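4.2 How people fill a snack box

I came to this part of the study thinking I'd mostly be writing about taste, and then I spent all of June looking at how stuff gets put into boxes. So bear with me, this section is about packing. We had 16 households take part, and 14 of them sent snacks to a relative or friend at least once while we were keeping track. Birgit Hinrichs did the kitchen visits in Skellby and I did the rest (she got the better coffee, I'm told).

What surprised me most was how little sorting goes on! I'd expected people to lay the heavy things flat and build upward, the way the Putent packing guide tells you to. A few did. Most just kept dropping things in wherever there was a gap, turning a pouch sideways or letting a small carton sit at a tilt on top of the bags, and they stopped when the box looked full to them. Vlasta Golob, who coded the interviews with me, started calling this "filling by eye," and the name stuck.

Lollipops and other single candies were a special case. People talked about them as extras, something you toss in at the end, and in our interviews they hardly ever came up as part of the gift itself. Figure 3 has a lollipop lying across a clear packet of yellow, crinkly snack pieces, with foil and bright wrappers packed in all around it. The flaps are still open, and that's the stage I find most useful, as you can look at the top layer and ask people what they'd want seen first.
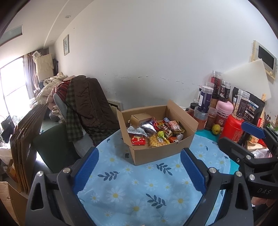 Figure 3. Open cardboard box of mixed packaged snacks on a floral tablecloth.

When we did ask, color came up a lot. One woman told me she always wants something red near the top, "so it looks like a party." I'll come back to her in Section 4.3, where Ognjen Vidmar and I get into the unpacking side.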